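How to Check a Strip Footing Trench Before the Concrete Arrives

Check the trench yourself the afternoon before the pour. Inspectors look at depth and soil, and they may not catch a layout error.

1. Pull your string lines again from the batter boards and measure both diagonals. If they differ by more than your plans allow, fix the lines before you touch the trench.

2. Measure depth every few feet from a level line, not from the ground. The ground is never flat.

3. Scrape out loose dirt with a flat shovel. Do not fill low spots with loose soil – let the concrete fill them.

4. Push a steel rod into the bottom at each corner. If it goes in easily, stop and call your engineer.

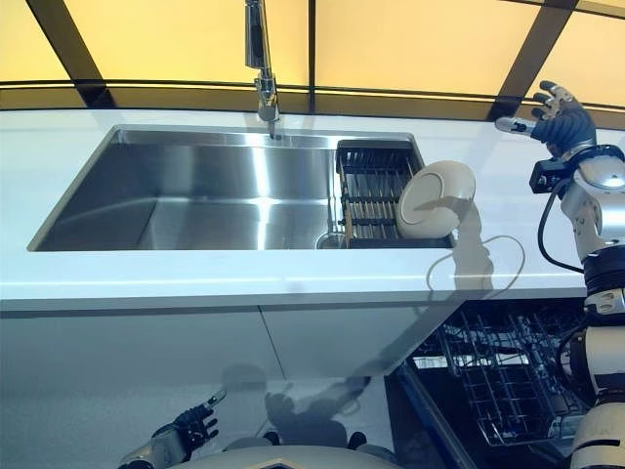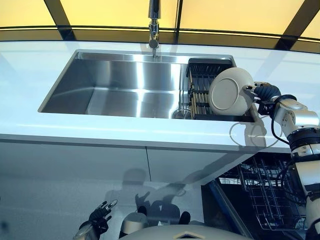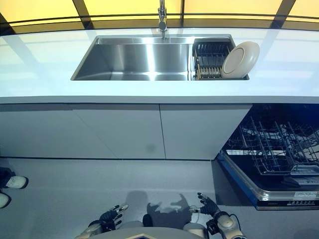

Pierina Leone wrote in to say that step 4 should also cover the middle of long runs. On her addition the corners were firm, but an old drain trench crossed the back wall and the rod sank by hand. She had to dig that section deeper and wait for a second inspection.

5. Set the rebar on chairs and keep it clear of the trench sides. Tie every lap.

6. Mark the top of the concrete with grade pins. Check them again in the morning, as they get kicked.

Our last footing had 129 feet of trench and took most of an afternoon to check. If rain is due overnight, cover the trench and leave a pump on site.

Related articles
Setting Batter Boards on a Slope
How Deep Is the Frost Line?
Ordering Ready-Mix for a Small Job
When You Need Piers Instead of Footings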